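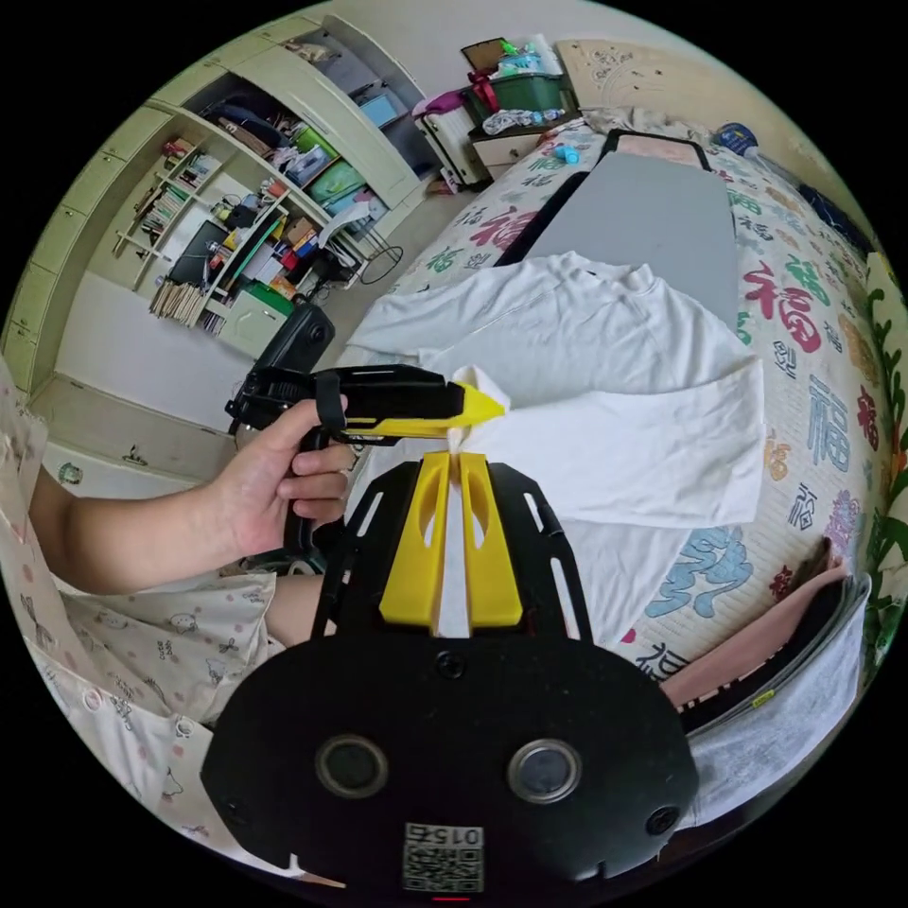

4.2 Recording a two-handed garment episode

Revised 2019-06-03. Replaces the notes Tùng Bùi sent out with the first Remoline kits in December.

The folding policy is trained on whole episodes, so record each T-shirt from flat to folded in one take. Section 4.1 (pairing the two grippers) must be done first.

1. Lay the shirt flat on an ironing board or other firm base. A bed underneath is fine. Patterned sheets are fine too, and we want some in every batch.

2. Put a hand around each pistol grip and a finger through the strap loop. Check that the red indicator on each unit is lit.

3. Hold both grippers still over the shirt for 2 seconds. The alignment script looks for this pause.

4. Close the yellow jaws on a fold of fabric with each hand. Take a small pinch. One hand may lift while the other holds its part of the shirt in place.

5. Fold at a steady pace and keep at least one jaw tip in view of the other gripper's camera.

6. Open both jaws fully, back away from the shirt and stop the recording.

Note: The printed code on each plate ties the video to that unit's calibration file. Write the number printed with the code on the session sheet. If you swap a gripper partway through, start a new sheet.

Note: Dropped folds are useful. Pick the fabric up again and carry on — the Akora filter keeps recoveries of up to 5 seconds and trims the rest.

CAUTION: Unplug the iron and move it well away before you start. Do not record on a board that is still warm.

CAUTION: Do not pull against a seam with both jaws closed. The finger pads can slip out of their seats.

How many episodes to record

In the Prusbridge trials, a policy trained on 1000 episodes from 6 homes did better on unseen shirts than one trained on the same number from a single lab table. Move to a new room before adding more takes in the old one. Sleeves were still the main source of failures in both sets. See 4.3 for long sleeves.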